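The Snack Tray

A story from the Dusley Street house 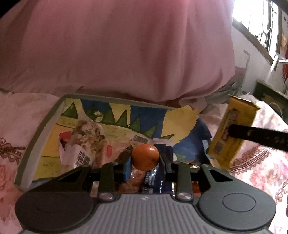

Friday, late morning

Yasaman Kordestani had been awake since five, and she was having the best day of her year.

"Again," she said.

Fotis read the number off the laptop. "Sixty-eight. Do you want me to write it down?"

"Of course I want you to write it down!"

They had done 67 picks since breakfast, all of them in her bedroom, because her bedroom had the good light and the workshop downstairs had Orestis in it, running the table saw. The gripper was called Cludis. It had been called Cludis ever since Soledad sat on the keyboard while they were naming the project folder, and by the time anyone thought of something better the name was in every script they had.

Cludis was meant to be for Soledad's grandmother, who was 91 and had hands that no longer closed all the way. One day it would sit on an arm, the arm would sit on a cart, and the cart would roll up beside her chair with something to eat on it. For now it had Yasaman's own hand behind it, squeezing and letting go, and her own shoulder doing the work of the motors they couldn't afford yet. She didn't mind. She loved this part! You could feel things through the handle – the small give when the pads took hold, the slide when they didn't – and she thought that if she did it enough times she would know exactly what to ask of the motors when they came.

"Mandarin next," Fotis said.

"Mandarin's my favorite."

"You said that about the snack box."

"The snack box was my favorite before I knew about the mandarin."

She brought the fingers down, slowly, the way Michalis had taught her, letting the pads come in level so neither one pushed first. The pads were blue and they were the fourth kind they had tried. The first kind had been so hard that a grape had gone across the room. The second kind had been so soft it folded. The third kind had smelled, and Soledad's grandmother had said from the doorway that she would starve before she ate anything that had touched it.

The blue ones took the mandarin. Yasaman let out her breath.

"Lift," said Fotis.

"I'm enjoying it."

"Lift, Yasaman."

She lifted. The mandarin came up and hung there, bright as anything, and she turned her wrist a little one way and a little the other. It stayed. She laughed out loud, and downstairs the saw stopped.

"Did it drop?" Orestis shouted.

"No!"

"Then what are you laughing at?"

"It didn't drop!"

There was a pause while he thought this over, and then his boots on the stairs. Orestis Panagiotou built kitchens for a living and was making the cart for nothing, out of whatever was left from other people's kitchens. He stood in the door with sawdust up to his elbows and looked at the mandarin for quite a while.

"Can it peel it?" he said.

Fotis put his head down on the laptop.

"That's a real question," Orestis said. "She can't peel it. If it hands her a mandarin she can't peel, she'll throw it at us."

Yasaman set the fruit back down and opened her hand. He was right, of course. They had spent since December learning to pick things up, and had filled 12 pages of her notebook with it, and there wasn't a line in there about peel. She thought of thumbs. She thought of the little hook on the orange knife in her mother's kitchen drawer. She thought of two grippers, one to hold and one to pull, and her heart started going fast.

"Where's Michalis?" she said.

"At Poirier's, buying bearings."

"Call him. Tell him to buy double."

"Double what?"

"Double everything – we need a second one."

Fotis lifted his head. He had a list on the screen of what the first one had cost, and the number at the bottom was 312, and she could see him looking at it. Then he looked at the mandarin, and at Orestis, who was already measuring the air between his two hands to see how much wider the cart would have to be.

"Two arms," Orestis said. "I'd have to move the wheels out."

"Can you?"

"I'd like to, as a matter of fact. It was going to tip."

Fotis picked up his phone. While it rang he reached past her, took the mandarin off the tray and started to peel it with his thumbnail, and Yasaman leaned in close to watch how he did it.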